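Cell Setup and Safety > Procedures > Hand-held grippers: cable rule and floor marking

Tuesday, January 16, 2018

fellau_bench
We are rewriting the bench procedure for two-handed work with hand-held grippers. Current draft, section 4: "Gripper cables shall leave the work area on the operator's side and shall not cross the tabletop between the hands." The Rekar site wants that changed to "should not." Opinions before it goes to review?

rekar2465
The change was my request. With filing tasks, magazines into an organizer for instance, the right hand goes to the far edge of the table and the cable follows it. A "shall" that fails on every far reach gets ignored, and then the rest of section 4 gets ignored with it.

gridplate
Disagree. If the cable follows the hand across the work, the slack is wrong. Fix the slack. At Plestham we tie it off at the table leg and leave enough for the longest reach in the task sheet. It hangs outside the forearm and stays there.

rekar2465
Tied at the leg, you get a loop below the table edge. A loop at knee height is a snag point too.

gridplate
Only if the operator walks. Ours stay in one position until the grippers are down.

m_ban
Separate question: floor marking. Section 7 says hazard tape on stand bases and pads. It says nothing about cable on carpet. Our auditor at Ban wrote up 400 cm of unmarked floor cable last May and passed the stands.

fellau_bench
Fair point. Proposed 7.3: "Floor cable in any walkway shall be covered or taped down. Floor cable behind a curtain line or under furniture is exempt." Position marks on the carpet stay as they are, black tape, letters only.

m_ban
Not the furniture exemption. People move furniture.

rekar2465
Agree with m_ban on 7.3. Still want "should" in section 4, or "shall" with an exception for reaches past the middle of the table. Loose sleeves need a line as well. The draft covers gloves and skips sleeves entirely.

fellau_bench
Exception wording is acceptable to me. Sleeves go in as 4.6, text to follow. Furniture exemption removed. The revision is filed under 3097, comments stay open until review.

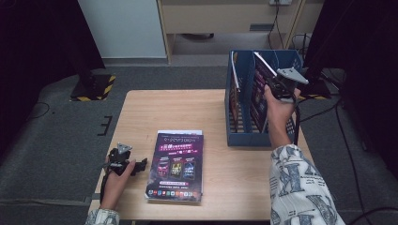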